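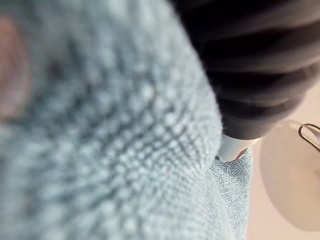

Archive > Workshop builders > Arms and grippers > April 2024

Re: Soft finger pushes the cloth away instead of taking it

April 2024, by Algirdas Lepik

Hello all,

thank you for the answers to my first message. I quote the longest one and reply under each part, as I was asked to do last time.

Jener wrote:
> Your finger is too long for knitted things. When the cloth is
> stretchy, it goes where the finger pushes it, and you close on
> nothing. Did you try coming in at an angle?

Yes, I do this now. The arm comes down at a slant, and the black ribbed part goes in beside the cloth with the white end towards it. The light blue knit is my hardest test piece. It has small stitches, it is fuzzy, and it folds over itself wherever it likes. With a woven tea towel I had success from the first evening, but a knit is a different animal.

The angle helps. Before, I lost the cloth on almost every try. Now I lose it mostly when there are two folds one behind the other and the finger goes between them. Then the near fold is pushed up into a bulge and the far fold stays where it was. If somebody has a method to decide which fold to take, I would be glad to read it.

> Also check your camera. If it sits at the wrist it is probably
> too near to focus.

You are right about this. At the wrist the near cloth is only a soft blur of bumps, while the fold further away is sharp and I can see every row of stitches. I had the focus set for the table and forgot it. For February I worked with the camera on a separate stand, and the pictures were nicer, but the arm was always in front of the thing I wanted to see. So I went back to the wrist and I will live with some blur. I tried to turn the lens ring by hand, a quarter turn, and then my fixing screw did not reach any more. I have to print the holder again, 2 mm deeper.

> What do you use for the bellows? Mine from Gavetti split after
> a month.

I have not bought any from Gavetti. Mine came out of a box of spare parts which Šimkus left on the shelf in our shared workshop, so I cannot tell you the type. The control program counts every closing, and yesterday it stood at 763. There is no split until now. I would like to reach 1,000 before I say anything good about it. I wipe it with a damp cloth after each session and I do not use oil.

> And please write your speeds, otherwise we only guess.

Sorry, I should have done it in the first message. The last part of the way down I go at 5 mm per second. Faster than this, the knit moves before the finger arrives. On the way up the speed seems not so important, but I did not measure it properly.

Two questions remain for me:

1. Does it make sense to put something rough on the white end, for example a thin layer of silicone? I am afraid it will pull threads out of the knit.

2. Randell wrote last week about pinching twice, first lightly to gather the cloth and then fully. Is there a log or a piece of code I could look at? I understood the idea but not the timing.

I will be in the workshop again on Tuesday evening and can try one or two suggestions then, if they do not need new parts.

With kind regards,
Algirdas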